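斯库尔蒙合唱节报名破纪录，1,545人将同台开唱

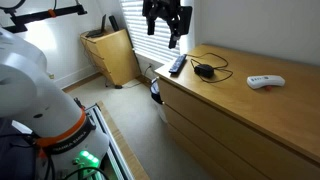

2024年4月23日，斯库尔蒙（Skulmont）合唱节组委会公布了今年的报名结果：1,545名歌手、60支合唱团，两项数字都创下开办以来的新高！去年闭幕时还有人担心老团员越来越少，现在看来，排练室恐怕要不够用了。

艺术总监凯鲁博·阿图马尼（Kerubo Athumani）接到最后一批报名表时正在巴斯贝里（Basberg）带排练。“我把名单从头到尾念给大家听，念到后面，低声部已经开始鼓掌了。”她说，今年最让她高兴的是新团特别多，有医院夜班护士组的女声团，有渡轮码头职工团，还有一支刚成立两个月的中学男声团，上来就报了难度不小的无伴奏曲目，勇气可嘉。

合唱节为期8天，白天各团在老教堂、图书馆和鱼市大厅轮流演出，晚上是大家最盼望的“开放合唱”，路过的市民领一张谱子就能加入，唱错了也没关系，旁边总有人带着你往下走。去年最后一晚下着小雨，广场上的人硬是把终曲唱了三遍才肯散，今年组委会干脆把这一环节加长了半小时。

压轴的联合音乐会将首演委约新作《基奥科》（Kioko），全曲分2个乐章，第一乐章几乎全靠哼鸣和拍手推进，第二乐章则把所有声部一层层叠上去，听过试排的人都说后半段非常过瘾。总谱已经发给各团，女低音声部在第二乐章有一处改动，请以新版为准。

白天场次全部免费，联合音乐会门票下周起在雷沃拉（Revora）剧院售票处发售，学生半价。想参加开放合唱的朋友不用报名，带上嗓子来就行！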